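Chapter 4
What People Say They Eat

Ask a person what they had for breakfast yesterday and you will get an answer. Whether it is a good answer is the subject of this chapter.

Most of what we claim to know about diet rests on memory. A survey worker calls, reads a list of foods, and writes down what the person reports. The totals go into a table, the table goes into a newspaper, and somebody gives up butter. At each stage the numbers look firmer than they were at the start.

Consider the Biwott survey, which we will return to often. Craig Paterson and Lilian Khaemba asked 478 adults to recall one day of meals, then asked the same adults again 11 days later about that same day. Many of the answers changed. Snacks went missing. Portions shrank. A few people remembered vegetables they had not mentioned the first time, and I leave it to you to decide how likely that is.
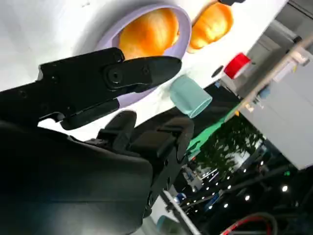 Portion size is the weakest part of any food diary. "A bowl of cereal" depends on the bowl, and on how full it was, and few people measure either. Survey designers have tried photo cards, plastic food models and sets of measuring cups. Nusrat Chaudhry tested all of these and found that people with photo cards gave quicker answers. She did not find that they gave better ones, though her study is often quoted as if she had.

Defenders of recall surveys argue that the errors cancel out over a large group. They would, if people were as likely to guess high as low. But if nearly everyone forgets the second pastry and nobody invents one, adding more people only gives you the same mistake with a smaller margin of error. Keep this in mind when a report boasts about its sample size.

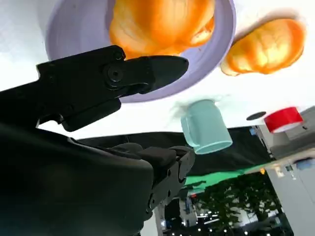
4.1 Three Ways to Ask

The 24-hour recall, the food diary and the frequency questionnaire each fail in their own way. We begin with the diary, which has the best reputation and may deserve it least.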